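NOTAS PARA LA CHARLA: Prendas negras, suelo claro. Doblar punto sin mesa
(versión marzo de 2021, corregida en el tren, perdón por la letra)

0. Antes de empezar
Agua. Mando. Comprobar que el micro no roza la bufanda.
Preguntar quién dobla en la cama, quién en mesa, quién en el suelo. Manos arriba. Esperar de verdad, no contestarme yo.

1. De dónde sale esto
Taller Fitari, febrero. Siete sesiones, grupos pequeños, ropa de invierno para guardar.
Nos trajeron 601 prendas en total. Lo repito despacio porque la gente no se lo cree.
De las 601, 52 volvieron a la pila por mal dobladas. Casi todas de punto. Casi todas oscuras.
Contar lo del armario de Sumcombe solo si vamos bien de tiempo (es largo y el final no tiene gracia).

2. El problema del negro
Prenda negra = no se ven las costuras. No se ve el bajo. Manga o pliegue? Ni idea hasta que la coges.
En tela blanca la arruga da sombra y te orienta. En negro todo es mancha.
El punto suave además no guarda la raya, se vuelve a abrir. El vaquero perdona, esto no.
Truco: buscar con los dedos, no con los ojos. Primero el borde más grueso, luego los hombros.
Luz de lado, nunca desde arriba. Una lámpara baja basta.

3. El suelo
A favor: sitio de sobra, plano, gratis.
En contra: la espalda (cojín!!), las pelusas.
Mármol pulido: la tela resbala. Al estirar de una manga se viene la prenda entera. Sujetar con la otra mano o con la rodilla.
Suelo claro con prenda oscura va muy bien, el contorno se lee enseguida. Al revés tambien. Gris sobre gris, no.
Barrer antes. Parece obvio. En la sesión 2 no barrimos.

4. Foto
Dejarla puesta un rato, que miren. Prenda negra grande, arrugada, sobre mármol gris y blanco. Preguntar: por dónde la cogeríais?
Fijarse en el pellizco: tela fruncida, un nudo retorcido. Y la punta que asoma hacia la derecha, yo iría a por ella.
Arriba, el montoncito ya doblado. Ahí queremos llegar.

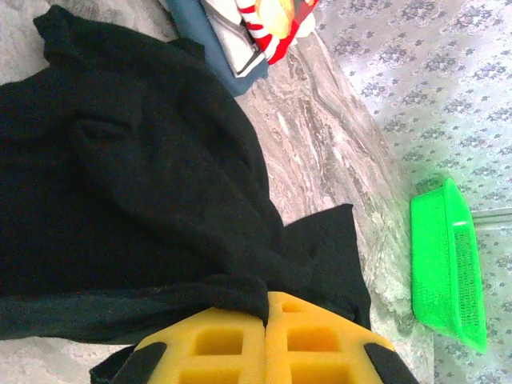
5. Cómo se hace (demostración, llevar jersey propio)
Levantar por un punto y dejar caer. El peso hace la mitad.
Buscar los dos hombros. Si sale un puño, seguir la manga hasta arriba.
Tender boca abajo. Alisar del centro hacia fuera, palma abierta, sin tirar.
Mangas hacia dentro, una y otra. Que no crucen el bajo.
Tercios a lo largo, luego mitad. Otra mitad si el cajón es estrecho.
Al montón con el lomo hacia fuera, que así se saca uno sin tirar los demas.
OJO: hablar mientras doblo, que la otra vez me quedé callada tres minutos.

6. Preguntas que van a salir
Perchas? Punto no, da de sí por los hombros.
Plancha? Vapor flojo y solo si hace falta.
Cajas Pletex: las usamos en el taller, cierran bien, la grande pesa demasiado llena. No me llevo comisión.
El método Gounder: se parece, pero enrolla al final. A mi me ocupa más. Quien lo prefiera, adelante.
Y si es forro polar? Igual, menos alisar y más apretar.

7. Cierre
Pasar la hoja con los pasos. Recoger el jersey.
Recordar que la sala hay que dejarla a la hora. Dudas en el pasillo.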